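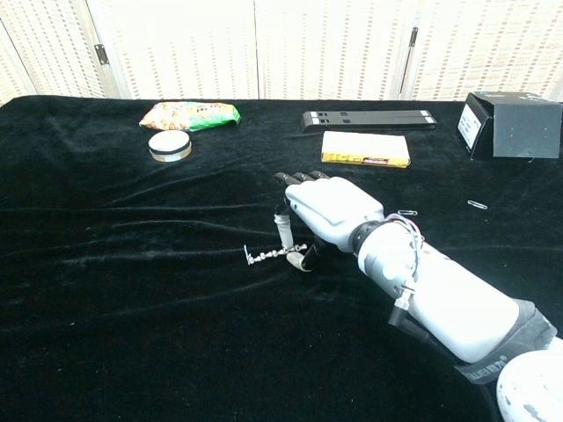 Farida Lindqvist

04/09/2019

Well, friends, the jewelry repair evening at the Prirkbridge library has now been going for three years, and I still come home from it tired and happy and with my reading glasses pushed up into my hair. We had over 60 people through the door last month (the tea urn gave up before eight!), and so many of you asked the same thing that I promised to put it in the newsletter.

The question was chains, and why they go dull in the drawer. Mostly it's air and damp, and a bathroom shelf is about the worst home you could give them. Fasten the clasp, lay each chain in its own little bag, press the air out, and keep the whole lot in a bedroom drawer. If yours has already gone gray, try warm water and a drop of dish soap first, with a very soft brush, and dry it well on an old cotton T-shirt. Please leave the toothpaste alone, it scratches – I learned that on my grandmother's locket and I'm still sorry about it.

Knots are another matter, and they want patience more than anything. Lay the chain flat on a dark cloth where you can see every link, put a tiny drop of baby oil on the tangle, and loosen it with two sewing pins. Don't pull!

Our next evening is in November, in the same upstairs room, and the Markeo bead shop is lending us a second lamp. Bring whatever has been sitting broken in your dish by the door, and a cushion if you don't like the hard chairs.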